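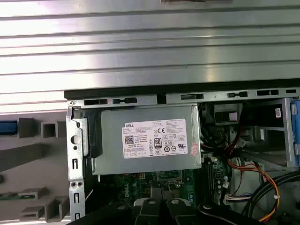
Project Report: Planning and Control Software for Desktop Disassembly

1. Goal
Our group wrote the software for a two-arm cell that works inside an opened desktop computer. The task we picked was CPU handling: take the processor from a holder on a printed fixture plate and place it in the socket. We called the software Jeserel. The arms, grippers and mounts were already in the lab, so this report only covers code.

2. Structure
Jeserel has three parts. Diron is the perception node. It reads a fixed camera and a wrist camera and outputs a pose for the case, the socket and the fixture plate. Batista is the motion planner. Cemo is a small logging tool that stores joint states and images with one shared clock. We started Cemo last and should have started it first, as the early runs had no usable timestamps.

3. Perception
The first version of Diron looked for the outline of the case. It failed often, mainly from glare on bare metal and on the aluminum rails of the table. The second version matches the power supply label and the slots in the top rail, then gets the socket position from a model of the chassis. We labeled 976 images by hand, kept 400 for testing, and trained on the rest.

4. Planning
Cables were the main problem. The power and data cables bend differently in every setup, so we did not try to model them. Batista treats the whole cable area between the board and the drive bays as a blocked box. Paths get longer, but planning is simple. The median planning time was 416 ms.

With the case on its side, one arm can wait over the drive bay end while the planner checks the other arm against it. 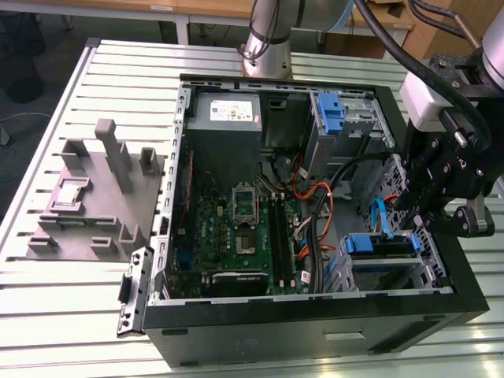

5. Results
We ran 85 trials in simulation and a shorter set on the arms in November. Most failures in simulation came from a wrong socket angle. On the arms, the approach to the socket was reliable, but the final lowering step still needs force feedback.

6. Remaining work
Replace the blocked box with a depth map from the wrist camera. Move the gripper settings out of the code and into a config file. Add a restart option to Cemo.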